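Speaker notes: Shared meals in small residences
Resport Hospitality Forum, Brelville, afternoon stream
Presented on behalf of the Cuypers House residence kitchen

Opening (slides 1 and 2)

Good afternoon, and thank you to Resport for the invitation. Cuypers House is a residence for 40 people on the northern side of Brelville. Meals are prepared on site, in one kitchen, and served in one dining room. The talk concerns the long weekend breakfast, which was introduced in February and has since altered the way the kitchen plans the rest of its week.

Pause for latecomers. Confirm that the rear microphone is on.

Background (slide 3)

Before the change, breakfast was served for an hour from 7 a.m. and the room was then closed until noon. Attendance at weekends was low. Residents made toast in the upstairs kitchenettes and came down hungry well before the midday service, which put pressure on the cooks at the point when the ovens were fullest.

The kitchen proposed a continuous service from 7.30 to 11 a.m. It would comprise a cold table, a pot of porridge kept on a low heat, and one cooked item to order. Bacon and egg rolls were selected for the first month. Mushrooms on sourdough followed, and corn fritters with tomato relish after that.
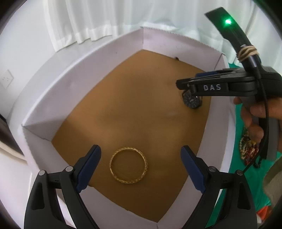

The cooked item is limited to one for reasons of labour. Two cooks are rostered until 10 a.m., and one of them is also responsible for starting the midday soup. When a second cooked item was trialled, the soup was late on both mornings and the trial was withdrawn.

Purchasing (slides 4 and 5)

Eggs and bacon are ordered through Ulard, with delivery to the rear dock before 6 a.m. Bread is baked in house the evening before. Members of the audience who buy bread in should allow for a larger order than their weekday figures suggest, as residents who sit for longer eat more toast. Our own use of butter and marmalade rose accordingly, and the marmalade is now made in 5-litre batches during the citrus season.

Tea deserves separate mention. The urn was moved from the servery to the centre of the dining room. Queues at the servery shortened, and residents were observed to remain at the table for a second cup.

Effect on the midday meal (slide 6)

Lunch on these days has been reduced to soup, bread, cheese and fruit. It is served at 1 p.m. The roast has moved to the evening, where it is better attended. Plate waste at midday has fallen by around a third on the kitchen's own weighing.

If time is short, omit slide 7 (crockery) and proceed directly to slide 8.

Matters still under review (slide 8)

Residents on textured diets are not yet well served by the cooked item. A soft scrambled egg is offered, but the choice is narrow and the kitchen regards this as unsatisfactory. Noise in the dining room before 9 a.m. has also been raised by those with adjoining rooms.

Questions

Allow ten minutes. Recipe cards for the corn fritters and the relish are on the table beside the door. Quantities are given in grams for 40 serves and for 6.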